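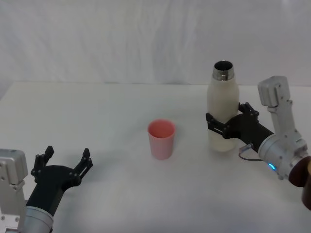
Two-arm pouring demos: how much should I vary between episodes, and do the poor ones stay in?

Chun-yin Lo

I am recording teleoperated demonstrations for a two-arm pouring task and the trained policy is worse than the data suggests it should be. The task is split between the arms. The right one takes the bottle round the middle and lifts it, the left one takes the cup and steadies it, then the right one tips. There is no liquid at this stage, we are only after the motion. The bottle is white with a bare steel neck and no cap, the cup is pink, and both are on a white table with a white cloth hung behind. An episode has a fixed order: right gripper closes on the bottle first while the left stays open, then left closes on the cup, then both lift.

I have 200 episodes, all recorded by me, all with the same bottle and cup. The cup position was varied by hand in a patch near the middle of the table. The bottle was always put down to the right of it and further back. Control is at a fixed rate, joint positions are logged for both arms plus gripper opening, and the images come from one overhead view and one on each wrist.

The results on the real arms are as follows. The right arm reaches the bottle and grasps it in most trials. The left arm then hesitates. It hovers with the fingers open, sometimes for the rest of the trial, and sometimes it closes short of the cup. Training loss is low and flat. Validation loss on held-out episodes is also low, so I do not think this is plain overfitting, although I accept that the held-out episodes came from the same sessions.

I have three things to settle before recording more.

First, whether to go on to 300 with the same set-up or stop and change the layout. Second, what to do with episodes where I fumbled the grasp and corrected it. I have been deleting these. Third, whether the plain white background is a help or a problem. A colleague at Monville, where they do something similar with drawers, says to keep it plain until the policy works. I am inclined to agree but the bottle has poor contrast with the cloth and I wonder whether that matters.

The controller is a Stitov unit with the standard logging. I am not looking to change hardware.

gripforce

Stop recording and look at the pauses first. The left arm hovering is nearly always in the data.

Plot left gripper opening and left joint velocity against time for 20 or so episodes picked at random. My guess is you will find a long flat section while you were busy with the right arm. In that section the correct action for the left arm is "stay where you are", and it is the correct action for a great many frames. The policy sees an open left gripper, a cup in front of it and a bottle already held, and in most of the frames that look like that, you did nothing. So it does nothing. The low loss fits this. Predicting no movement is cheap when most of the targets are no movement.

What to do about it, in the order I would try them:

Trim the pause. Find the frame where the right gripper has closed and the force or current has settled, find the frame where the left arm starts to move, and drop most of what lies between. Keep a few frames so the change is not a jump. This needs no new recording and takes an afternoon.

Predict longer chunks. If your chunk is shorter than the pause then every chunk that begins inside the pause is all zeros. Make it long enough that a good share of them contain the start of the left arm's move.

Record with the pause removed at source. Start the left arm while the right is still closing. It is harder to do by hand and the first dozen will be bad, so practise without logging.

Also check whether you are feeding past joint positions in as an input. If you are, take them out for one run. With a history of not moving as input, the policy learns to carry on not moving.

On 200 against 300: another 100 of the same thing will give you another 100 copies of the pause.

R. Ashdown

Agree with the above about the pause. Answering the parts it left out.

Layout. You varied the cup and held the bottle's relation to it more or less constant. The policy may therefore be finding the cup by where the bottle is. The test is simple. Put the cup where it usually goes, move the bottle to somewhere it has never been, and see whether the left arm's reach shifts with it. If it does, that is your short grasp explained, or part of it. The cure is to draw the two positions independently. We print a sheet of grid positions for each session and tick them off, one column for the cup and one for the bottle. Placing by hand "at random" gives you a cluster, whoever does it. Leave out pairs where the arms would foul each other and write down which pairs you left out.

Start pose. You did not mention it. If both arms go to the same home pose before every episode, vary that as well. A small offset at each joint is enough.

Corrected fumbles. Put them back in, if you still have them. An episode where the gripper came in too high, opened again, moved down and closed is a good example of getting out of a bad state, and the policy will get into that state sooner or later. What should be left out is the miss itself, as you do not want it taught to miss. We mark the start and end of the mistake in the log and mask the loss over those frames, then train on the recovery as normal. Episodes in which the bottle fell or the arms touched are another matter. Keep those in a separate folder with a tag. Do not delete anything. Disk is cheap and you will want a failure set when you come to write a success detector.

Held-out set. Split by session, as you already half suspect. Better still, hold out a block of the grid. Loss on frames from the same hour with the same light tells you very little. I would not choose between checkpoints on it at all — run ten trials at fixed positions on each and use that.

Background. Keep it plain for now. White bottle on white cloth is less of a problem than you would think from the overhead view, as the steel neck and the dark mouth give it something to lock on to. The wrist views are a different case. When the gripper is close to the body of the bottle there may be nothing in view except off-white on white. Look at the wrist frames for the last part of the approach and see if you could find the edge yourself. If you cannot, lower the exposure slightly before you touch the cloth. The pink cup will not have this trouble, so do not judge by it.

mw_tang_lab

we had the same thing on the Bratesance rig in December, left arm just sat there. Turned out the two arms' logs were out of step by a few frames and the left one was late. worth checking your timestamps before you trim anything. clap both grippers shut at the same moment and see if the curves line up

Chun-yin Lo

Thank you all. The timestamps are in step. The pause is there and it is longer than my chunk length, so that is the first change. Past joint positions were being fed in, and I have a run going without them. The bottle moved, the left arm followed it, so the layout will be redone on a grid with the two positions drawn separately. The deleted fumbles are gone except for those from the last session, which I have restored and am marking up now.

I will leave the cloth as it is and bring the wrist exposure down.

Last updated: 14th March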